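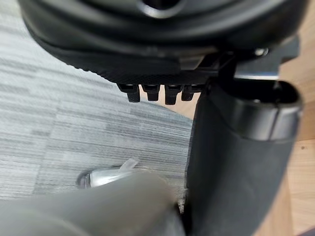 Huteck support replied at 8:40: Can you tell us if the hand fault comes up on power-up, or only once the arm is already moving? And is the visitor demo still on for Monday?

Thanks for getting back so quickly! Only once it's moving, and yes, Monday is still on, so you can imagine the mood in here. It powers up fine, homes fine, sits there looking innocent, and then I send it the cupboard routine and I get code 102 (grip timeout) on the right side. Left side hasn't complained once. We're on the Bulo controller with the Sketard demo pack loaded, same as last year's open day, except I let it update itself in August and I'm starting to wish I hadn't.

What I've tried so far: full restart, reseated the connector at the wrist, re-ran the hand calibration from the maintenance menu. Calibration passes every time!
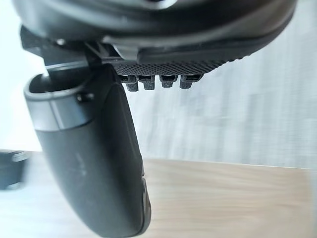 The other thing I did was go through the log, all 297 lines of it, with a very large coffee. The timeout always lands at step 19 of the routine, never earlier. Step 19 is where the demo pack asks for the close, and the old version used to wait a bit longer before giving up. I can't find that wait setting anywhere in the new menus. Has it moved, or is it gone?

For what it's worth, I also ran the Nyarko greeting sequence (the wave and bow one the kids love) and it went through clean four times in a row. So I'm leaning towards the demo pack and away from the hand itself, but you folks know better than me. 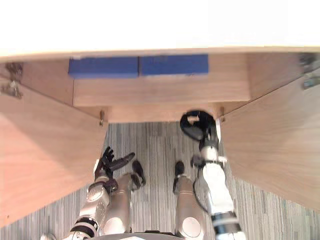

Cupboard routine, doors open, blue blocks on the shelf.

Update, 2:15 pm. Found the wait setting! It's been tucked under Motion, then Advanced, and the update had put it back to the default. I bumped it up to 4 seconds and got two clean runs, then the 102 came back on the third. Better, but I wouldn't put it in front of a room full of parents and grandparents just yet.
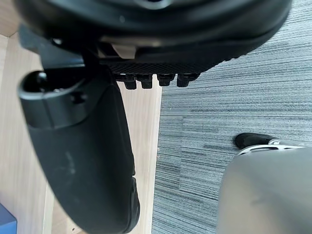 Gripper finger and teeth from the wrist camera, cupboard panel at left.

Could you send me the previous demo pack so I can roll back over the weekend? I've saved our settings to a stick already. If rolling back is a bad idea with the new controller software, please yell before I do it. I'm happy to jump on a call any time before five, and I can leave the remote session open overnight if someone wants to poke around. Full log is attached to the ticket, plus the short one from the two good runs.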